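Minutes of the equipment planning meeting
Edgate workshop, January 25, 2018
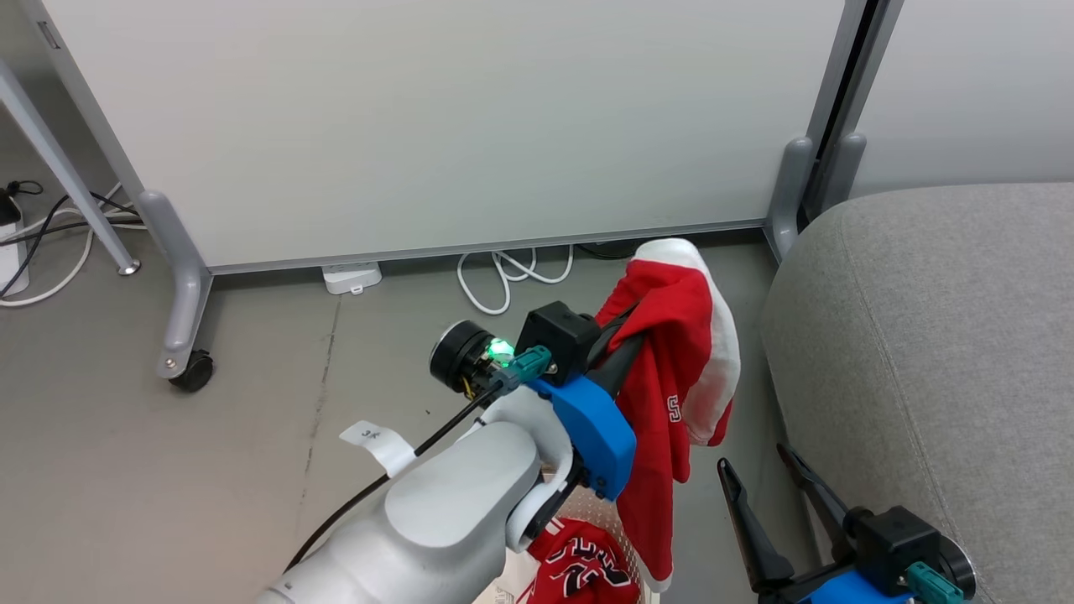 Present: Mio Miyazaki (chair), Margarida Veloso, Sérgio Aguiar, Inês Bragança (minutes). Clementina Bettencourt sent her excuses and gave her comments in writing.

1. Minutes of the previous meeting
Approved with one correction. The quote from Drellix was for gripper fingers only and did not include the housings. Sérgio will correct the budget sheet.

2. Spare parts for the arms
Sérgio presented the list of parts which he would like to have on the shelf before April. He asks for 70 pairs of gripper fingers, because the work with clothes wears the tips and we now wait too long for each delivery. Margarida asked if it is possible to print the fingers in house. Sérgio answered that the housings yes, but for the fingers he prefers to buy.
Decided: to order the fingers from Drellix in one order. The housings will be printed by us.

3. Cables and connectors
Inês reported that the connectors at the wrist take most of the repair time. She proposes a spare cable set for each arm, already cut to the right length and labeled. Mio agrees with the idea but wants to see the price per set first. Clementina wrote that the power strips and the cables on the floor should be in the same budget line, with floor covers. There was some discussion about this. Margarida thinks that covers belong to the building budget and not to ours.
Decided: Inês will ask Cunha for a price for the cable sets, and for the covers separately.

4. Garments
For the folding and sorting tasks we need a larger stock of clothes. The proposal is 200 pieces, of mixed size and fabric, with prints and without prints. Margarida reminded that printed shirts are more difficult for the software, and for this reason they should be not less than half. She offered to compare second-hand suppliers. The limit for this line is 500 euros, containers included.
Decided: approved. Margarida will buy the first part before the next meeting.

5. Third work station at Draltotberg
Mio explained the two options, to buy a complete station or to move one from Edgate. To move is cheaper, but we would lose working days here. Sérgio does not want to move any arm before the spare parts have arrived. Clementina, in her comments, is in favor of buying, but only if the payment can be divided in 3 parts.
No decision was taken. Mio will ask the supplier about the payment and will send the answer to all.

6. Other matters
Inês asked that every person who changes a part writes it in the maintenance book on the same day. Agreed by all.

The next meeting will be in April, at Draltotberg. Mio will send the date.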